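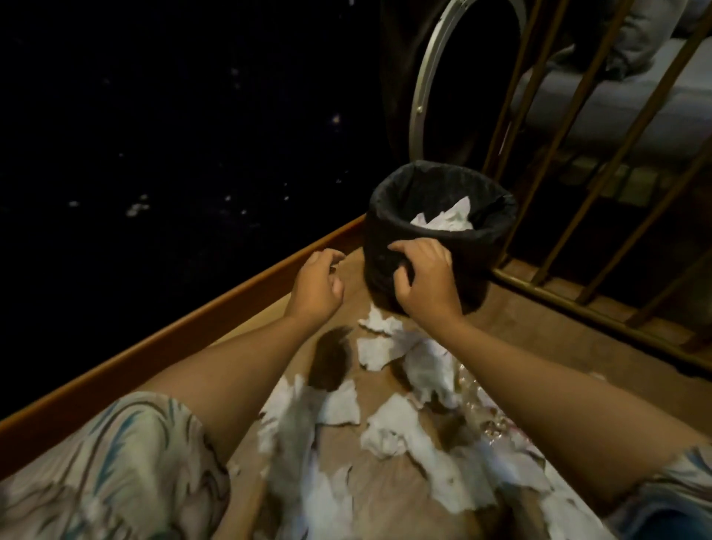
Tanabe Trade-In FAQ

Do you take a car that still has a loan on it?
Yes. Bring your payoff letter. We pay the lender and the rest goes toward your next car.

Is there an inspection fee?
No. It takes 2 hours at our Grudness lot. Drop-off opens at 8 a.m.

How long is my offer good?
Until you have driven 2000 more miles or the month ends, whichever comes first.

What should I bring?
Title or payoff letter, registration, driver's license and all keys. Missing keys are taken off the offer.

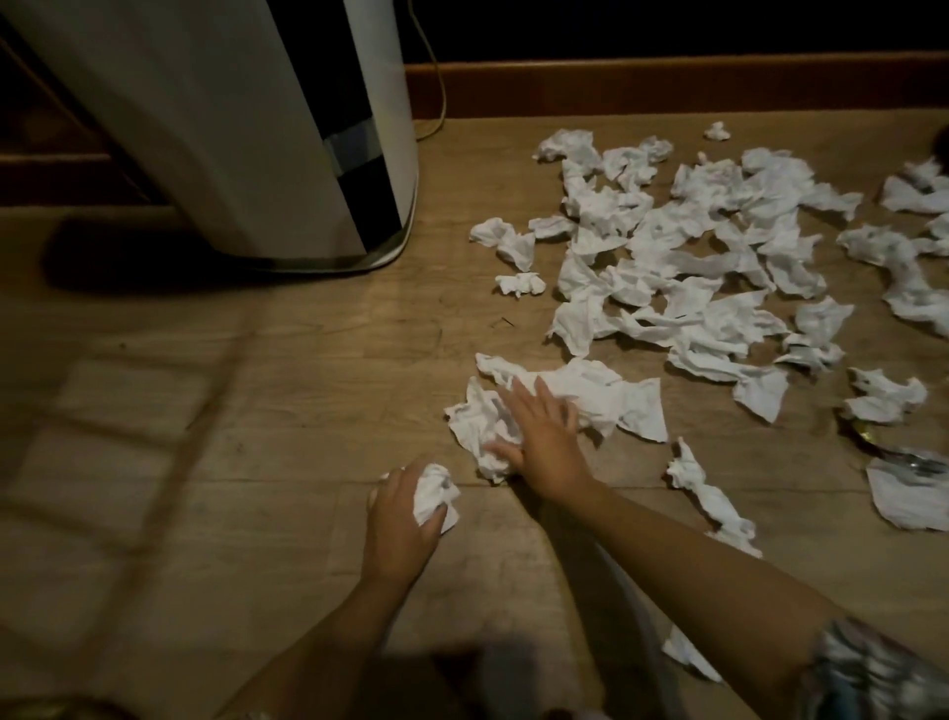
One customer wrote to ask if the second key has to be an original, as hers was cut at a hardware store. A copy is fine if it starts the car and locks the doors.

Can I trade in a car that doesn't run?
Yes, at Grudness only. The Biler Road office has no tow access. Towing is free inside the county.

Do I pay sales tax on the full price?
In most cases you pay it on the difference. The finance desk will show you the figure before you sign.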